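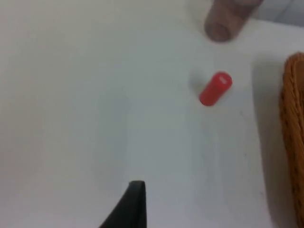 Small red cylinder on a white tabletop.

Sketby and Derdale Adult Literacy Partnership
Curriculum and Materials Group
Minutes of the meeting held on 9 January 2022

Present: Kolbrún Grímsdóttir (chair), Aurel Vlad (minutes), tutors from the Sketby and Derdale centres, one representative of the Steinarsdóttir Library.
Apologies: received from the Derdale evening tutor.

1. Minutes of the November meeting

1.1 The minutes were agreed with one correction. In item 4.2, "phrase" should read "clause".

1.2 Matters arising. The revised tutor list has been circulated. The question of room keys at Derdale remains open and will be dealt with by email.

2. Punctuation unit, Level 1

2.1 AV presented the second draft of the punctuation unit. It now has six worksheets in place of nine. The three sheets on the semicolon have been moved to Level 2.

2.2 Order of teaching. The draft takes the full stop and capital letter first, then the question mark, the comma in lists, the comma after an opening phrase, and the apostrophe. The Sketby tutors asked for the apostrophe to be moved forward, as learners meet it in job applications and letters from school. The Derdale tutors preferred the draft order. Their view was that learners who are given the apostrophe early begin to put it into plain plurals, and that this takes several weeks to undo.

2.3 It was agreed to split the apostrophe into two sheets. Sheet 3 will cover missing letters only (don't, can't, it's, we'll). Sheet 6 will cover possession. The two uses will not appear together until the review exercise.

2.4 Its and it's. KG noted that the draft gives the rule in three different wordings. One wording is to be used throughout: "Write it's only where you could say it is or it has." AV to amend.

2.5 Comma splice. The draft explains the fault by naming main clauses. Two tutors reported that Level 1 learners have not yet met the term. The explanation will be rewritten using pairs of short sentences, and the term left to the tutor notes. The following pair was accepted for the worksheet:
The bus was late, I missed the start.
The bus was late. I missed the start.

2.6 The use of the comma before "and" in lists was discussed at some length. The group did not reach a single view. The worksheet will teach the list without the final comma, and the tutor notes will state that either practice is acceptable if it is kept to. Marking should not penalise a learner for using it.

3. Marking of the November writing task

3.1 KG reported on the written task set across both centres. 187 scripts were returned. Each learner was asked to write a short letter of complaint about a late delivery, with a guide length of 200 words.

3.2 Length. Most scripts fell short of the guide length. The marking scheme does not say what is to be done with short scripts, and the two centres had treated them differently. Sketby had marked what was there. Derdale had taken off one mark. It was agreed that no mark is to be lost for length alone at Level 1. Derdale scripts will be adjusted before results are released.

3.3 Errors recorded. Markers logged 1,244 punctuation errors in total under the five headings in the scheme. The missing full stop was the largest heading at both centres, followed by the missing capital. The markers found the heading "other" too wide, and it is to be divided into "wrong mark used" and "mark not needed".

3.4 Double counting. A missing full stop followed by a missing capital had been logged as two errors by some markers and as one by others. The total in 3.3 should be read with this in mind. From the next task, the two will be logged as a single error of sentence boundary.

3.5 Second marking. A sample was second marked by tutors from the other centre. Agreement was good on spelling and weak on paragraphing. The scheme gives two marks for "suitable paragraphs" without further detail. KG to draft a short note with three marked letters attached, showing zero, one and two marks.

3.6 Register. Several learners had opened with "Hi" and closed with "Yours faithfully". The group agreed that this is a teaching point and should not be marked as an error in this task. A sheet matching openings to closings will be added to the letters unit.

4. Common word list

4.1 The library representative reported on the word list used for the graded readers. The list stands at 1,000 words. Tutors had been asked to put forward words to add or remove, and returns were received from both centres.

4.2 Words for removal. "Telegram", "wireless" and "parlour" were removed without discussion. "Cheque" was kept at the request of Sketby.

4.3 Words for addition. "Password", "refund", "online" and "parcel" were accepted. "Update" was accepted as both noun and verb. "Upload" was held over.

4.4 Counting of word forms. The list counts "go", "goes" and "going" as one word but lists "went" separately. It was asked whether "better" and "best" should be listed under "good" or apart from it. The group agreed that irregular forms should have their own entry with a cross-reference to the base word. The list is to stay at its present length, so further words will have to come out. The library representative will bring suggestions.

4.5 Spelling. All entries are to follow British spelling. Where a word may be spelt with either -ise or -ize, the list will show -ise only.

5. Pluvoder exercise software

5.1 AV reported on the trial of Pluvoder at the Sketby centre. The software is used for gap-fill and sentence-ordering exercises.

5.2 Gap-fill. The software accepts only one answer for each gap unless others are entered by hand. Learners who typed a correct word that was not on the answer list were told that they were wrong. Tutors are asked to enter all fair answers when they set an exercise, and to try it once themselves before it is given out.

5.3 Sentence ordering. The exercise treats a capital letter as a clue to the first word. Some learners had relied on this alone. AV has found the setting that puts all words in lower case, and will add it to the tutor notes. With this setting the learner has to supply the capital, and the software does not check that it has been done.

5.4 Curly and straight apostrophes. The software treats the two as different characters. A learner typing on a tablet may therefore have a correct answer refused. AV has written to the supplier. Until a reply is received, apostrophe exercises will be done on paper.

5.5 It was agreed to continue the trial at Sketby and to delay its start at Derdale until 5.4 has been settled.

6. Tutor notes: use of grammar terms

6.1 A paper from KG had been circulated, setting out which terms may be used with learners at each level. Level 1: sentence, word, letter, noun, verb, full stop, comma, question mark, apostrophe. Level 2 adds adjective, adverb, clause, phrase, subject, paragraph and tense.

6.2 It was suggested that "subject" be moved to Level 1, as it is hard to explain "we was" and "we were" without it. Others felt that "who or what does it" was enough at that stage. The paper was agreed as it stands and will be looked at again after one term.

6.3 The description of a verb as "a doing word" is to be dropped from all sheets. It gives no help with "is", "have" or "seem", and learners had been marking "work" as a verb wherever it appeared. AV to search the existing sheets and list those affected.

7. Actions

AV: amend the punctuation unit as in 2.3, 2.4 and 2.5.
AV: add the lower case setting to the tutor notes (5.3).
AV: list sheets using "doing word" (6.3).
KG: paragraphing note with marked letters (3.5).
KG: revise error headings in the scheme (3.3, 3.4).
Derdale tutors: adjust marks for short scripts (3.2).
Library: suggestions for removal from the word list (4.4).

8. Any other business

8.1 The Derdale tutors asked for worksheets to be printed in a larger type. Agreed for all new sheets. Existing sheets will be changed as they are reprinted.

8.2 The date of the next meeting will be circulated by email.

Minutes taken by Aurel Vlad.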